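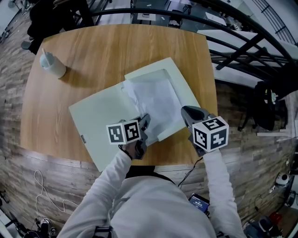

Tissue, Folders and a Pair of Grippers: Talking With Châu Cao

I got to Lidness a little before noon, and Châu Cao was already on her second coffee. She has been packing gift folders and presentation sets for 11 years, and since May she has spent part of each shift teaching the job to machines. She does it with a gripper in each hand.

"The first day I couldn't pick up anything," she told me, laughing. "I tore so much tissue! My hands know how to do this, and then you take my fingers away and I'm a beginner again."

The tissue is the hard part, she says. A folder is stiff and stays where you put it, but a crumpled sheet springs back up as soon as you let go, and you have to press it down near the fold without flattening the whole thing. She does the same folder over and over, with small changes, and the recordings go to Arkora, the company building the packing cell. Her target is 60 good runs a shift. When I visited, the team had 579 on the books.

I asked if it felt strange to train something that might do her job. She took a while with that one.

"Sure it does. My sister asked me the same thing at dinner and I got kind of mad at her." The plan, as management explained it to the packers, is that the cell takes the plain orders and people keep the custom ones - ribbons, odd sizes, anything with a handwritten card. Châu believes most of it. "They put it in writing for one year. I'd like to see year two in writing."

What has changed already is her body. She used to go home with sore thumbs, and now it's her shoulders, from reaching forward with the weight of the grippers. She asked for a 20-minute break between sessions and got it, but it took two tries. The pay is a bit better on recording days, and that caused some grumbling on the line until the shifts were rotated (I heard about this from three different people before lunch).

She likes the work more than she expected to. "They ask me why I do a corner first. In all these years, no supervisor asked me that."

And would she trust the machine with a rush order? "Not with tissue," she said. "Maybe with the folders."

Contact us | Copyright Plitatier | Back to top

Related items
Ahuja moves its label room to two shifts
What packers want to know before the machines arrive
Sore shoulders and new tools: readers write in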